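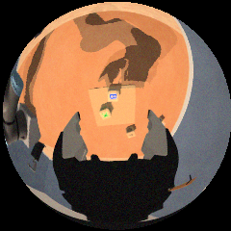

Olatunji left a comment on my last post asking why I bother with a wrist camera in sim when the simulator already knows where every block is. Fair question! The policy won't get to peek at that on a real arm, so I want it working from pixels now (and yes, my training runs got slower).

So, where the block-stacking project stands as of October 18, 2025. I moved the whole thing over to Fledirier in February and I'm still finding settings I forgot to carry across.
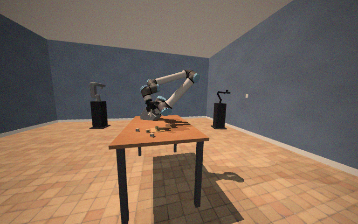
The planner

I'm giving it 2000 samples per query, up from 600, and the paths over the table look way less silly. It still loves a big looping elbow. I added a cost for that and got the weight wrong twice. 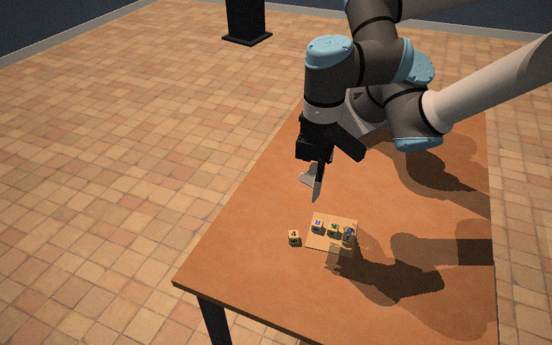
Grasping

The yaw estimate is the sore spot. Cubes look the same every quarter turn, so my labels kept flipping and the loss just sat there. Wrapping the angle helped a ton. 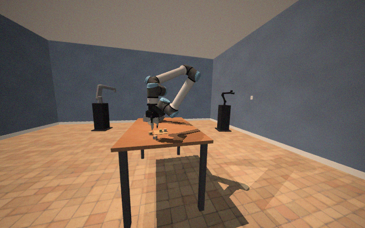
and then there's the logger, which I rewrote over a weekend and broke on episode 231. Replays next, if the disk holds out.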